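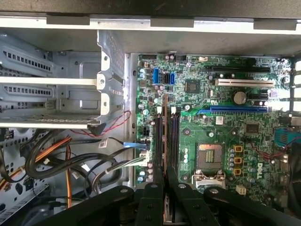

From: list member, Stodon site
To: stevura-hardware
Date: August 21, 2024
Subject: Re: [stevura-hardware] Clock resets and missing second drive after cable tidy

The earlier message said:

> We have a batch of retired Dell desktops at the Yau building that we
> are setting up as Stevura storage nodes. Two faults after last
> month's cleanup of the cabling.
>
> 1. The clock falls back to the factory date whenever the machine is
> unplugged for more than a few minutes. It keeps time fine while on
> standby power.
>
> 2. On one unit the second drive does not show up in setup. The drive
> works in a USB dock. The data cable was swapped for a Brallon one
> out of the same bag as the others.
>
> Is the board going bad, or are these separate problems? I would
> also like to know if the drive cage has to come out to get at the
> SATA ports. I would prefer to leave it in.

Treat them as separate problems until something ties them together.

Clock first. Loss of time only when the cord is out points to the coin cell. On the green Dell boards we run, the cell sits flat in a round holder between the white PCI slot and the long blue x16 slot, so a full-length card in either one will be in your way. Pull the card first. Check the marking on the old cell before ordering; ours are CR2032. Measure it out of the holder. Anything under 3 volts on a new cell is suspect, and we replace old ones without further debate. Write down the setup values before you remove it, in particular the SATA mode. If that reverts to a different mode, an installed system may fail to boot and you will be chasing a third fault that you made yourself.

Push the retaining tab away from the cell and let it rise. Do not lever against the board with a screwdriver. There are traces under there.

Second drive. Our boards have three SATA ports in a group near the drive cage, two blue and one black. Do not assume the color tells you anything about speed. On our units each port can be enabled or disabled separately in setup, and a disabled port looks the same as a dead one. Check that before touching the cable. Then:

- Move the missing drive's data cable to a port known to work. If the drive appears, the port is off or bad.
- If it does not appear, swap the data cable only. Leave power alone.
- If it still does not appear, swap the power plug with the one on the working drive.

One change per boot. Shut down and pull the cord each time.

I would not rule out the Brallon cable. We had 2 bad out of 14 from one bag in March, both with a loose latch at the board end. They passed a tug test on the bench and let go once the cage was pressing on them. The straight plugs also stand up higher than the 90 degree ones.

On the cage: it can stay in. The ports are just to the right of its side wall, and you can reach them from above. What gets in the way is the thick black power bundle that loops through the space below the cage. Tie it back to the chassis wall with one loose hook-and-loop strap. Don't use zip ties, and don't pull the loop tight. A tight loop puts side load on whatever it is plugged into, and that could be your whole second fault if the tidy was an ambitious one.

While you are in there, press on the small connectors along the left edge of the board. The thin pairs are easy to drag half out when the big cables are moved, and a fan or switch lead that is partly seated gives odd symptoms later. Hold the plug body, not the wires.

Please post the board revision and the setup version when you reply. If port 3 turns out to be disabled, say so on the list, as the Stodon notes don't cover that and I will add it.

--
stevura-hardware mailing list
Plain text only. Trim your quotes.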